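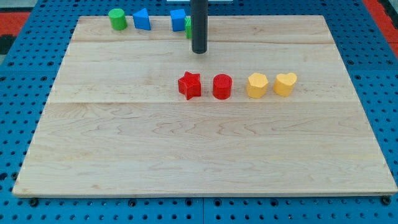

Figure 1. Sorting board with shape blocks and end of arm, training cell.

Unit 5: Automated sorting at a small packing site

5.1 Purpose of the unit

Earlier units dealt with fixed machinery: conveyors, guards and interlocks. Unit 5 deals with a single arm placed beside people who used to do the whole job by hand. The case used throughout is the packing room at Cowie, where parts are sorted into kits before dispatch. The arm was installed in October by Grasier, and its control software is called Skimance. Students do not need to know Skimance itself for this module.

5.2 The task before the change

Each kit was made up at a bench by one operator. The operator read a printed order, took parts from trays, set them out in order and passed the kit on for wrapping. A shift had 52 order types to choose from. Sorting and checking were one action: a worker who picked up the wrong part usually noticed by feel before putting it down. No record was kept of these corrections, and the error figures from that period count only the kits returned by customers.

5.3 The task after the change

Picking and placing are now done by the arm. The operator loads the trays, confirms the order on a screen, clears stoppages and checks the finished layout. Sorting and checking have become two separate actions, done by two different agents. This has three effects that students should be able to describe:

(a) Checking is now done by eye. The parts are no longer in the hand, so weight and surface give no warning.
(b) The pace of the work is set by the arm's cycle. Loading has to be finished before the cycle starts.
(c) Stoppages are rare but need attention at once. An operator may have little to do for 20 minutes and then have to find a fault quickly.

5.4 Layout and colour

The blocks in Figure 1 stand in for parts. In the row right of centre, the two red blocks, a star and a cylinder, come first, followed by the two yellow ones, a hexagonal prism and a heart. Colour and shape are separate properties. A sorting rule that uses only colour will treat the star and the red cylinder as the same part. A rule that uses only shape will treat the red cylinder and the green one at the rear of the board as the same part. Most sorting errors recorded at Cowie in the first weeks were of one of these two kinds, and all were traced to the rule as written and none to the movement of the arm.

The person who writes the rule therefore has a large share of the responsibility for the result. At Cowie the rules were first written by Grasier's staff, working from the printed orders. Operators knew of substitutions that the orders did not show – for example, a short bolt accepted in place of a long one when stock was low. These had to be added later.

5.5 Skills and grading

Of the 21 operators in the packing room, 5 were trained to edit sorting rules. The others were trained to load, clear and restart only. Both groups kept the same pay grade for the first year. The site's own review noted two points of friction:

– Operators without editing rights had to wait for a trained colleague when a rule was wrong, and the waiting time was booked against their own bench.
– Hand sorting was no longer practised, so cover during a breakdown was slower than before.

The second point was dealt with by running one order type by hand on every shift. The first remained open when this handout was revised on January 6, 2023.

5.6 Comparison site

Floton runs a similar arm but gave rule editing to every operator from the start. Training took longer and the number of rule versions grew quickly, which made faults harder to trace. Bring the Floton change log to the seminar, with the Cowie stoppage sheet from Unit 4.

5.7 Preparation

Write one sorting rule for the eight blocks in Figure 1, using no more than two properties. State which blocks, if any, your rule cannot tell apart. One green block is partly hidden behind the arm; say how your rule deals with a part whose shape is not known. Then list the information an operator would need on screen in order to check the result by eye.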